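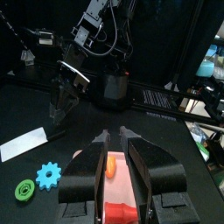 Rowing machine training for a first 2k test, how do I pace it?

I joined the learn-to-row group at the Wevberg club in June and the coach wants all of us to do a 2k on the erg next Tuesday. I have only done steady pieces so far, usually 60 minutes at a low rate. I have never gone hard for more than 300 meters. My weight is 76 kilos if that matters. I also don't know what to eat, as the test is at 6 in the evening and I come straight from work. Normally I would have something small, like the little orange thing on the pink tray up top, but I'm not sure that's enough to get me through. Mostly I want to know how to split up the distance so I don't die halfway.

Posted by Flatovus

Vama

Don't start at the pace you can hold for 300 meters. Every beginner does and the third 500 is miserable. Take five or six hard strokes to get the wheel moving, then settle by the time you have gone 100 meters or so. Pick a split that feels a bit too easy and stay on it until the halfway mark. From 1000 to 1500 your only job is to keep the same number on the screen. If you have anything left after that, bring the rate up two beats and empty the tank over the last 300.

Set the drag factor before you sit down. Ask the coach what the club uses — it is not the same thing as putting the lever on 10.

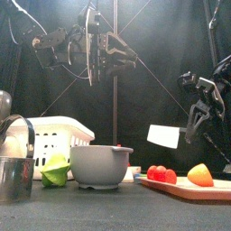

Warm up properly too. I do 15 minutes easy with three short bursts of ten strokes, then get off and walk around for a few minutes. Starting cold makes the first 500 feel much worse than it should.

On food, have a normal lunch and a snack two hours before. Nothing new on the day. Weight makes some difference to the score but you can't change it by Tuesday, so leave it alone.

Robles

just go for it, the first one is always bad and then you have a number to beat

Flatovus

Thanks both. I asked about the drag factor and the coach is setting it for everyone. I will try the even split and do one practice 1000 on the weekend to find out what "a bit too easy" is for me.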